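Drimden Robotics Circle
Minutes of the June meeting, Cunport workshop

1. Welcome
The chair opened at 7 pm and thanked everyone for coming out on such a miserable evening, and thanked whoever brought the lemon slice (there was none left by item 2). The minutes of the last meeting were accepted as read.

2. Teaching the arms by remote control
We had a good long talk about the plate and basket task, which is coming along nicely. The goal is 2000 demonstrations, all driven by hand from the leader arms, and members have recorded 70 so far. It was agreed that new drivers should have 30 minutes of free practice before anything they do is saved, and that they should go gently near the basket, where it's very easy to push down harder than you meant to.

The starting layout led to a fair bit of friendly discussion. In the end we settled on keeping the blue-rimmed plate near the middle of the table with the green basket over to its right, and letting drivers shift both a little between runs so the Marti software sees some variety.
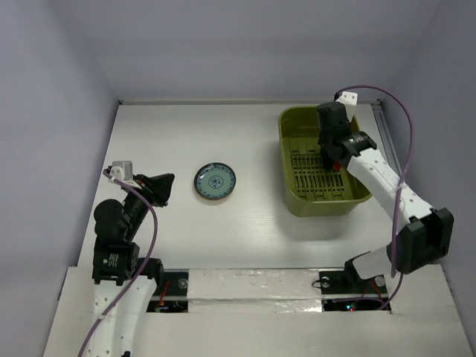 3. Cables
A few members feel the purple cables have more slack than they need, and would like them clipped closer to the arms. Others worried about the wrists pulling tight on a long reach. We'll try clips on the left arm first and see how the drivers find it.

4. Trokum open day
We've been offered 2 tables and would love to let visitors have a go at driving. Please put your name on the sheet by the kettle if you can spare an hour.

Meeting closed at 8:40 pm.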